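Small Figures, Plain Surfaces
Gallery page, updated 9 Oct 2024

The gallery is down to one picture. It used to be a long page with a lot of captions, and most of the captions repeated whatever the seller had printed on the card. I took those out in August. What remains are my notes on the claims that come with small figures and the gear sold to go with them, and then the picture.

On scale
Listings love the word "palm-sized." I have large hands and my sister has small ones, and we would disagree about half the figures sold under that description. Dikevix at least gives a height in millimeters, although it measures some figures to the top of the hair and others to the top of the head. On a figure with big hair this is no small difference. Ask before you buy a case to fit.

On editions
The card that comes with a Rereo figure says the run was limited to 300. The shop page says 290. I wrote to ask what happened to the other ten and got a reply thanking me for my interest. Maybe they were kept back, maybe somebody typed the wrong number. Either way I would not pay extra for the word "limited" until the card and the shop can agree with each other.

On paint
"Hand-finished" can mean a person painted the whole face. It can also mean a person wiped off a smudge. Look at trim lines and the edges of bands, where one color meets another. If they are clean on every copy in the shop photos, ask whether you are looking at every copy or at the same one over and over.

On resale
I keep hearing that a figure in its original packaging is worth twice one without. Widar's price guide says so, and Widar also sells replacement packaging. I looked through 200 finished sales of the kind of figure I like, and the boxed ones did go for more. They were also the newer ones, with fewer scuffs. I can't separate the two and I doubt the guide can either.

On backdrops
The Zürcher display set has a gray curve, two small stands and a sheet of gloss acrylic, and the leaflet promises "gallery results at home." I tried one at a friend's place. The curve was fine. The stands were too narrow for anything with a heavy head, and the acrylic showed every fingerprint. A bed sheet and a piece of flat board will get you most of the way. If you already own the set, keep it, but I wouldn't buy it for one shelf.

On cleaning
Soft brush, no sprays. I have seen "safe for all finishes" on a bottle that took the shine off a test piece in my kitchen. The maker would probably tell me I used too much. The label gave no amount.

On black figures
Sellers say dark figures "pop" on white, and I have never quite believed it. A white background gives you an outline and very little else, and in low light even the outline gets weak. I'd rather have one loud color somewhere on the figure. The little one with the puffy gray-green top gets by on its yellow band and the thin white line down its chest, because the legs are so near black that I can't tell them from the shadow. The glossy white board does give a reflection, a dark greenish one, for anybody who thinks a reflection makes a figure look expensive. It also shows the crooked gray line running down from its upper left corner very nicely. I would trade all that shine for a matte surface. The orange cloth underneath can stay, wrinkles included. It does more for the colors than the white does, and I've yet to see a leaflet recommend it.

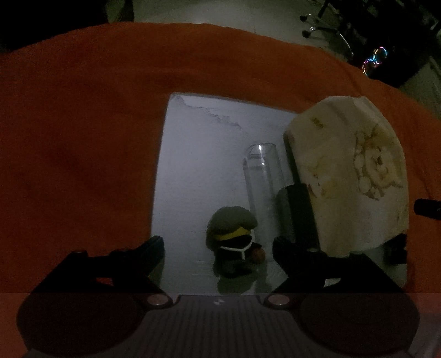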